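Relay folding

Relay folding is a data collection method in robot learning in which a garment-handling task is divided into short segments, each recorded with a hand-held gripper in an ordinary home. The segments are later joined by a learned policy that decides when one has ended and the next may begin. The method was developed within the Cillum project and is used mainly for clothing, bedding and towels.

Background

Earlier folding datasets were mostly recorded by teleoperation, with a person driving a fixed arm over a flat table. Policies trained on them performed well on the table and poorly on beds, where the surface gives way under load and the cloth is often close in color to what lies under it. Hand-held grippers removed the arm from the recording stage. A demonstrator moves the tool directly, and its path is recovered afterward from the onboard cameras and inertial data.

Method

Each session covers one room. Garments are recorded in the state in which they are found, and the tool may be set down or handed over between segments. A segment begins when the fingers enter the view of the cloth and ends at release. Segments shorter than 3 seconds are discarded. Actions are stored as relative motions of the fingertips, so that the same data can be used on arms of different reach.

Two-person sessions are permitted. Contact by a bare hand is labeled separately from contact by the fingers - the policy is not trained to reproduce the former.

Bedroom recording, with clothes on a woven mat and the two-fingered tool in view: 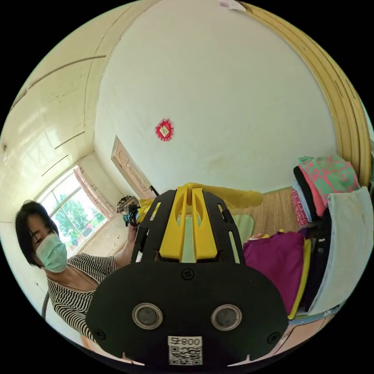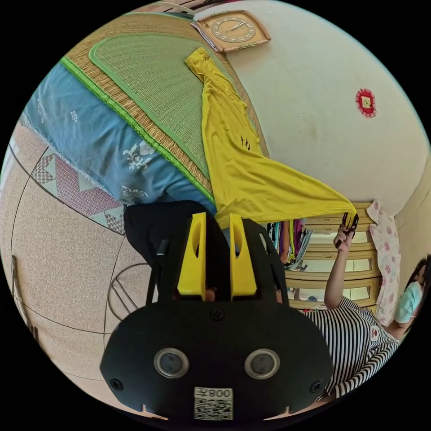
Gündoğdu has objected that segments with a second person near the cloth should be left out altogether, arguing that a policy may learn to wait for help that a robot working alone will not receive. The maintainers kept such segments but added a flag that allows them to be filtered.

Results

The first release contained 1,243 segments from 21 homes. In tests at the Flundton laboratory, a policy trained on the full set completed more sleeve folds than one trained on whole, uncut demonstrations of the same total length. The gain was largest for long-sleeved shirts and small for towels, which need few regrasps. Most remaining failures were double grasps, in which the fingers picked up the layer below along with the intended one.

A later test used Fuveo, a two-arm platform, on 37 garments absent from training. Performance fell on dark fabrics, where folds cast little visible shadow.

Limitations

The joining policy has no memory beyond the current segment and can repeat a fold already made. Fingertip force is not recorded, so thin and thick fabrics are told apart by appearance alone. A revision adding a force channel was planned for June.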